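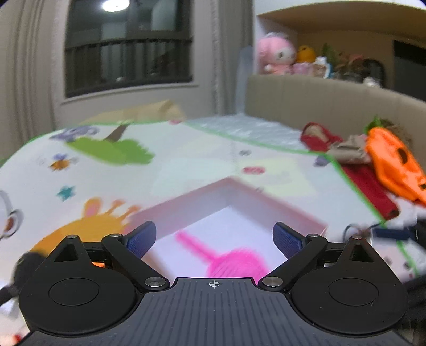 **Skaltari Hand Gripper – club kit**

A two-finger gripper for school robotics clubs and student projects, held and worked by hand. Pupils use it to practise picking up and putting down everyday objects before they start on a powered arm.

- Textured finger pads, sold in pairs
- Linkage arms held with plain screws
- Printed build guide and six lesson sheets
- Weight: 625 g
- Rated load: 300 g

The lesson sheets were written by Ravinder Marchand for the Atby junior competition and cover sorting, stacking and clearing a box against the clock. Allow two sessions for the build – younger groups may want three.

Price: £398 per kit. Spare pads are £12 a pair. Clubs entered for the March round at Atby can hire a kit for the term with a £200 deposit, returned when the kit comes back complete.

Orders and hire: Gordon Wong, Flureck Education.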